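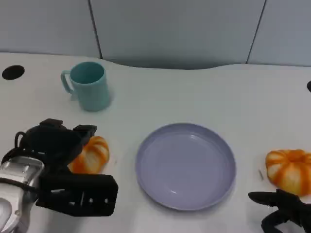 Blog > Driving > Long trips

Posts Archive Contact

197 miles on a cold battery, and I'd do it again tomorrow

Posted 15th July

I've been promising to write up the Merwood trip forever, and a reader named Faith Lyimo finally wrote to ask whether I'd chickened out and taken the gas car. Nope! We drove the electric one, both ways, in a nasty October cold snap, and I loved nearly every mile of it.

A little background for new people. My car is a used hatchback with the smaller battery, and when I bought it everybody in my family had an opinion. My brother-in-law gave me a tow strap. In town I plug in at home overnight and never think about it, but Merwood is 197 miles from my driveway, most of it uphill, and I had never gone that far in one day.

So I over-planned, obviously. I printed maps. I had a main charging stop picked out in Wultis and a backup in Ouellet, and I set the car to warm itself up while it was still plugged in at home. If you only take one thing from this post, do that! The heat for the cabin comes out of the wall instead of your battery, and you get to climb into a toasty car at six in the morning. I'd owned it a whole year before I found that setting (it's three menus deep, under something called "departure").

The first stretch went great. I kept it a little under the speed limit, used the seat heater and left the cabin fan low, and we rolled into Wultis with 50 percent left on the screen. I had expected to be sweating by then. The charger is behind the hardware store, next to the propane cage, and there were 2 plugs, one of them with a bag over it. The other one worked on the first try. I bought a snow brush and a bag of peanuts and walked the length of the main street and back, and by then we had plenty to go on with.

The climb after Wultis is where I learned something. The range number drops like a rock on the way up, and I mean you can watch it go, and my stomach went with it. Then you come over the top and it starts climbing again! Coming down the far side with the regen turned up high, I hardly touched the brake pedal, and the battery gained 3 percent on the way to the valley floor. I made everyone in the car look at it. They were less excited than I was.

One gripe. Regen was weak for the first few miles of the morning, and the car coasted more than I'm used to when I lifted my foot. The manual says that's normal with a cold battery, and it came back once things warmed up, but I'd want to know about it before heading down a steep hill from a cold start. Leave yourself extra room.

On the way home I tried the Ouellet charger just to see it. It's slower, and you need the Miltura app, which wanted my zip code twice and then logged me out. Get it set up on your home wifi before you leave. The diner across the road has very good pie, though, so I can't be too mad.

Would a bigger battery have made it easier? Sure. I'd have skipped a stop and probably the maps too. But I like getting out and stretching my legs, and I was less tired when we got there than I ever was in the old car, with all that engine noise gone.

Next I want to try the lake road in summer with bikes on the back, and see what the rack does to the range. Faith, if you get there before me, send me your numbers!

We use cookies to remember your settings on this site. Accept Decline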